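Pruitt Mill Open Day, 17th August

The old paper mill at Pruitt opens to the public twice a year, once in February and once in summer. We drove over from Mollard and got there just after the gates opened. Parking is in the field behind the weir and costs $5, cash only.

Tours leave from the loading dock and last 60 minutes. Ours started in the rag room, where cotton scraps were sorted by hand, and went on to the beaters. Two of the four still turn. The guide said the mill made 3,000 sheets on a good day, most of it ledger paper for Fotport.

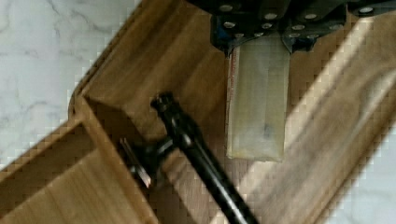

4 min read

The drying loft was the best part for me – long, low and full of light from the slatted walls. The stairs up to it are steep, and there is no elevator. Ear protection is handed out before the beaters are switched on, and you do need it.

Lunch was soup and bread in the old counting house. The shop sells offcuts by weight and a decent booklet on the Flullodeo watermark, which I bought. We skipped the river walk – the path was closed past the second footbridge.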